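Skedstead small-things sorting: README

Pouches, baskets, jars and wires, and how I label them

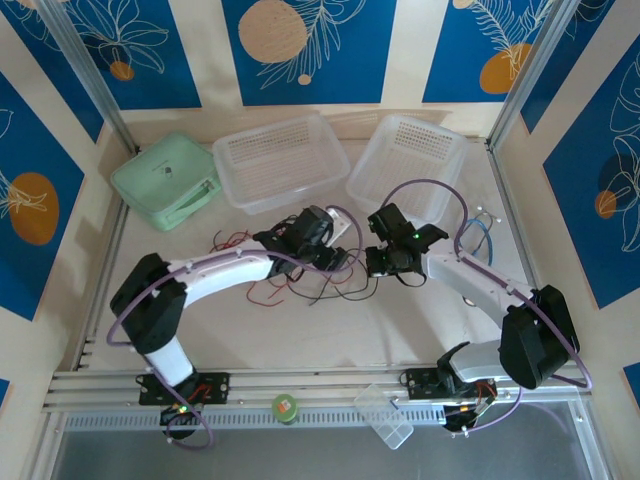
Reading time: 2 minutes

Hello, and thanks for looking! Skedstead is my ongoing set of pictures of desk clutter and the stuff you put desk clutter into. I started it in January with 57 pictures, got carried away, and it's now at 1,976 (I do have other hobbies).

What's in it

Mostly ordinary bits and bobs: zippered cases, clear baskets with little square holes in the sides, compartment boxes, small jars with lids, and wires. Lots of wires. The red and black ones in a tangle are my favourites, and they're a pain to label, so I give the whole tangle one label and move on.

The folders

There are 4, named after how I think about the things and not after anything sensible:

soft – cases and pouches, like the mint-green one
open – baskets and trays
lidded – jars, and compartment boxes too
loose – wires and anything else lying about by itself

Each folder has a plain text list with one line per object: file name, type, main colour, and whether it's empty. "Empty" means I can see that it is. If I can't tell, I write "unsure" – please don't turn those into a yes or a no!

Backgrounds

The blue panels with white ferns and orangey circles turn up in the Flalari folder set. I love them, but the Wollby set is all plain backgrounds if you'd like something calmer. Mixing the two works fine.

Known problems

Clear plastic is hard. The edges of the baskets vanish against pale surfaces, and some 300 of my outlines are a bit wobbly as a result. I'm redoing them when I get an evening. Also, an early batch says "tub" where it should say "basket", so search for both.

Colours are by eye. My mint green may well be your pale turquoise.

Using it

Free for any use, just mention Skedstead somewhere. Corrections are very welcome, especially for the jars.

Last updated June 13, 2024
Björklund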